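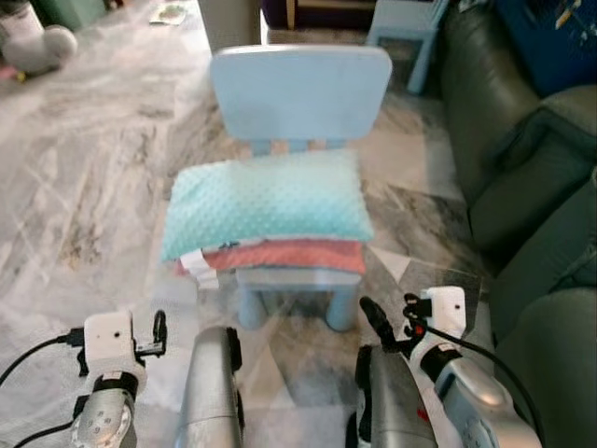

Both arms by the blue kid's chair, with the blanket stack on the seat.

Walen two-arm build, home check, Mar 27, 2026
Checked by me, second look by Chidubem Ezeani

1. Wrist camera cables - OK. Both have slack with the arms low. I want another clip on the left one before we raise the reach limit.
2. E-stop - OK. Hit it five times from the sofa side and five from the door side, no misses!
3. Collar bolts - REDO. One on the left arm backed out again (third time, I'm getting the Kasivitz thread lock this week).
4. Speed cap - OK, set to 60 percent. Ibrahim Afolabi keeps asking for 100 and the answer is still no, not while we're in the living room.

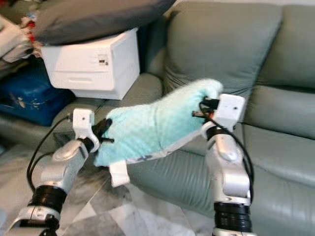 5. Two-handed cloth hold - OK WITH COMMENT. Grip force is at 52 on both sides and I'm happy with that, but the arms can pull against each other if one lags, so keep the stretch limit on. Watch for tags and cords near the fingers.
6. Floor - rugs and toys back at least an arm's length. Still on my list, sorry.

Next full check in July, or sooner if we swap the Shehu drivers.

Questions? Use the contact form | © 2026 Brullow Home Builds | Back to top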